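Dotow Pedal Bin, Charcoal with Yellow Lid

Product overview

The Dotow is a foot-operated waste bin for offices, waiting areas and shared workrooms. The body is dark charcoal gray and the lid and pedal are bright yellow, so people find it without a sign on the wall. A small white litter pictogram is printed on the front of the body.

Most customers buy one Dotow for each seating area and keep the small wastebaskets they already have at the desks. The baskets are emptied into the Dotow during the day, and the Dotow goes out with the evening round.

Placement

Stand the bin with its back to a wall or partition and the pedal facing the room. It works on carpet or hard floor. Leave enough space at the front for a shoe, and keep chairs to the side so the lid can open all the way.

Liners

Use Lurker liners, size 2, sold in rolls or by the case. Fold the top of the bag over the rim before closing the lid. Push the bag down to the bottom with your hand or it will fill unevenly. A light blue or white liner is fine for general waste. If your building sorts its waste, check which color goes where before ordering a case of 3,000.

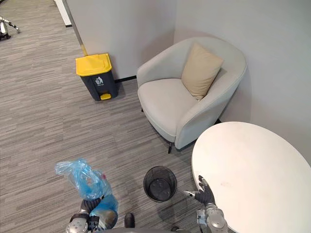
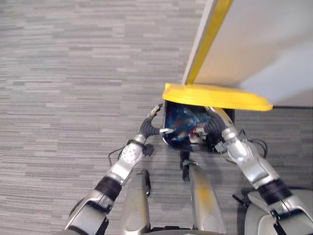
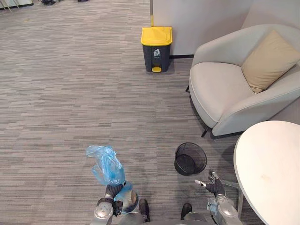 Yellow-lidded bin beside a partition with yellow edge trim, gray carpet.

Cleaning

Wipe the lid and pedal with a damp cloth and mild soap. Do not use bleach on the yellow parts, as it dulls the color. Take the liner out before washing the inside, and let the body dry with the lid up.

Spare parts

Lids and pedals can be ordered separately. Quote part number 415 for the lid. The pedal is sold with its hinge pin.

Warranty is 5 years on the body and 2 years on the pedal mechanism. Sold and shipped by Ornosari. Orders placed before noon leave the warehouse the same day.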